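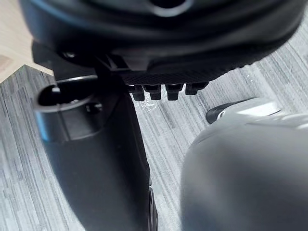
August, 9:40 am. Picked up the Greston loan model again. Last run had the mezzanine piece sitting at 11 percent and the senior debt repaying in month 28. Both inputs are right. The interest reserve still comes out short in the last two draws.

Found the cause. The sheet was charging interest on the full commitment from closing when it should only charge on drawn balances. Fixed on the draw tab, old version kept as a copy.
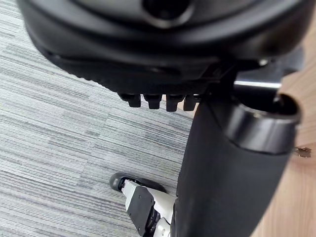 Reran everything after the fix. Reserve holds to maturity with a small amount left over. Rent roll checked against the Graltora file: 256 units, same as ours. Their average rent is $1,062 and ours was lower by a few dollars. We had left parking out. Put it back on its own line so it can be switched off for the lender case.

Marinho still wants to see the deal with no mezz at all. Ran it quickly. Equity goes up more than they will like, and the return drops under their floor unless the exit cap moves. I did not move the exit cap.
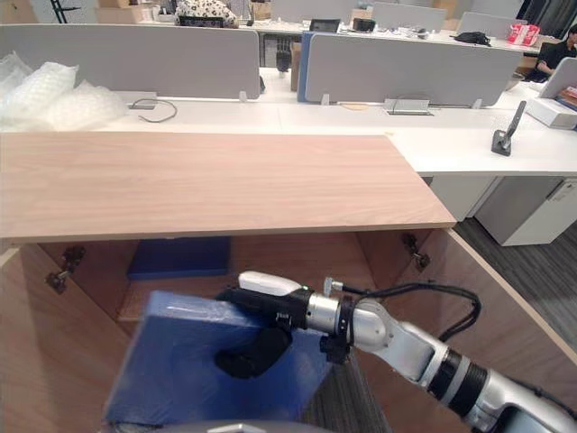

Saved that run under "no mezz, draft" and have not sent it. Needs a second pair of eyes on the closing costs, which I copied over from the Gresov deal and which probably include a broker fee we don't pay.

Open items:

- Confirm the broker fee and take it out of closing costs if it doesn't apply.
- Ask Graltora for the rate cap quote. The one in the model is stale.
- Extension test uses trailing three months. Term sheet says trailing twelve. Change it and rerun.

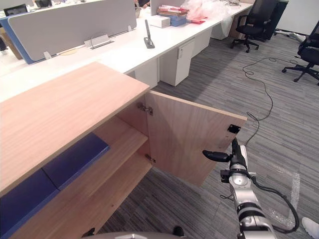 ## Afternoon

Switched the extension test to trailing twelve. It now fails at the first extension date by a thin margin and passes one quarter later. Flagged the cell in yellow. Rate cap quote not in yet.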